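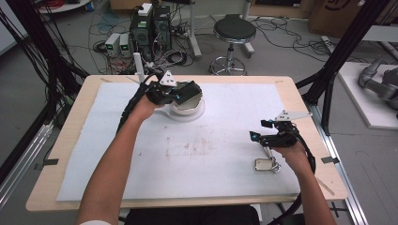
Every cell I have ever worked on had a maintenance schedule, and every one of those schedules was about the arm. Grease this joint, check that brake, back up the controller. The arm is the most expensive thing in the room, so it gets the attention, and it repays us by almost never breaking.

What breaks is the cable.

I spent most of May looking after a two-handed teaching cell in Gultelside, the kind where a person works a pair of hand-held grippers over a table and the machine is expected to learn manners from it. We logged each stoppage over 388 sessions. The arm caused 2. Cables and connectors caused 100, and I suspect that number flatters them, as a few people had stopped writing it down.

None of this is glamorous, so it doesn't get a budget. When I asked for strain relief on the gripper leads, I was told to put it in the next order. When I asked for a new arm calibration, a man drove over from Bolger the same Monday with a case on wheels.

Amancay Olivares, who ran the cell before me and now does something calmer at Trornerwood, had a rule that I resented for a week and have since stolen. Before the first session, you pick up both grippers and reach for every corner of the board, slowly, like somebody conducting a very dull orchestra. If a lead tugs anywhere, you reroute it before you touch the software. Then you check that the marker plates are tight - a loose one will ruin a day of data and look perfectly innocent while doing it.

It takes maybe four minutes. I have watched grown engineers spend an afternoon on the tracking code to avoid those four minutes, and I have been one of them.

My proposal to Zirkville, submitted twice, is that the cell's checklist should start at the operator's wrists and work outward, with the arm on the last page. Stock spare leads, label both ends, and throw the bad one away. Do not put it back in the drawer. I know about the drawer.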